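The Case for One Small Pencil Pouch

Posted June 19, 2023

I have owned a lot of pencil cases. Hard ones with trays, roll-up canvas ones with thirty elastic loops, a metal tin that rattled in every bag I carried it in. For the past few years I have used one soft pouch with a zipper, and I think most people who write or draw at a desk would be better off doing the same.

The argument starts with my own desk drawer. In March I emptied it onto the floor and sorted it. There were 124 pens, pencils and markers in there. I tested all of them on the back of an envelope and 80 wrote. Of those 80 I could name maybe four that I had picked up on purpose in the last year. The rest had come from banks, conference bags and the bottoms of coats. I had also bought a Coppens desk caddy to hold them, and then a second caddy when the first one filled up.

People treat this as a storage problem. They buy a bigger container, the container fills, and they buy another. The stationery shops are happy to help. The Guscombe catalog that comes to my house has a whole section of organizers now, and the biggest one has room for more pens than a classroom would get through in a term. I don't blame Guscombe for selling it. I do think it's a strange thing to want.

A small pouch works the other way. It has a size, and the size is the rule. Mine takes a few pens, a pencil, an eraser and a short ruler if I put the ruler in first. When I want to add something, something has to come out. I don't have to make a decision about my whole collection, only about the one pen I use least.
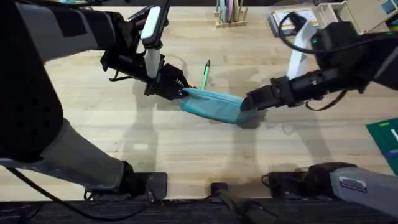 The other thing I like is that it makes me put the pen back. With a cup on the desk, a pen can go in the cup, next to the cup, behind the monitor, or into a shirt pocket, and they all feel equally like putting it away. A pouch has one opening. Either the pen is in it or it isn't. At the end of the day I zip it, and if it feels thin I look around for what's missing before I stand up.

I should say that soft matters more than people think. Hard cases look tidy in a shop. In a bag they take up the same space whether they're full or empty, and the lid on mine never closed again after I forced it over a marker. A fabric pouch goes flat when there's little in it and slides down beside a notebook. It wrinkles, and it sags in the middle when you pick it up by the ends, and none of that hurts the pens.

Color is worth a sentence too. My first soft pouch was black and I lost it inside a black bag about once a day. Teal, orange, yellow, anything you would notice on a table will do. 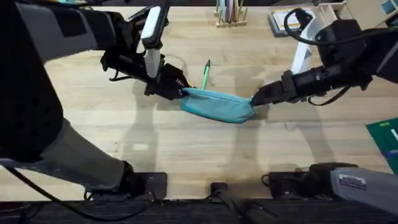 A green pen at the mouth of a teal zippered pouch.

The zipper is where cheap ones fail. I had a Plalwood pouch that was fine in every other way, but the pull came off in the first month and I ended up using a paper clip. Before you buy one, open it and close it a few times with one hand, while it's empty, which is when a bad zipper catches most. Look at the ends of the zipper as well. If the stitching is already coming up in the shop, leave it there.

There are fair objections. Somebody who works with brushes or fine nibs needs something that protects the tips, and a pouch doesn't do that. Anyone who uses a full set of colored pencils can't keep to a handful of them. And a desk is allowed to have other things on it. I keep a tray for paper and a cutting mat, and I don't want those going anywhere. What I'm talking about is the writing tools, the ones that multiply when you aren't paying attention.

I'll also admit the pouch is slower. You have to unzip it, feel around, and sometimes you pull out the pencil when you wanted the pen. A cup wins on speed every time. It takes me a few seconds, and I have decided I can spare them. If I'm going to be writing all morning I take the pen out and leave it out until lunch.
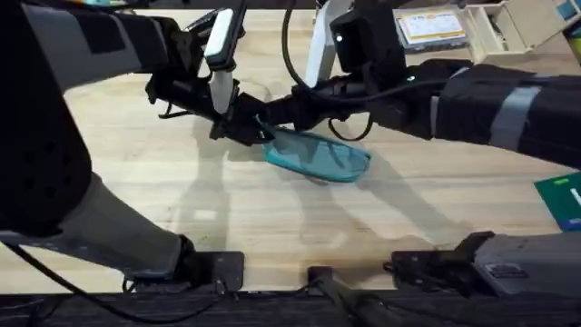 Jalstead wrote in to say that none of this works in a house with children, where any pouch left on a table is empty by supper, and that the only system that ever held up there was a big open tray in the middle of the table with everything in it, so at least the pens get borrowed from one place and sometimes come back to it. The same message added that a zipper never stopped a six-year-old.

I can believe that. A shared table is a different thing from a desk, and for a shared table I would go with the tray. I'd still keep a pouch of my own, in my bag, and I would not tell anyone in the house what was in it.

As for the 80 pens that wrote, I kept 30 in a box on a high shelf and gave the rest to a school rummage sale. I haven't opened the box since March. The two caddies went to the same sale, and I'm told they sold before the pens did.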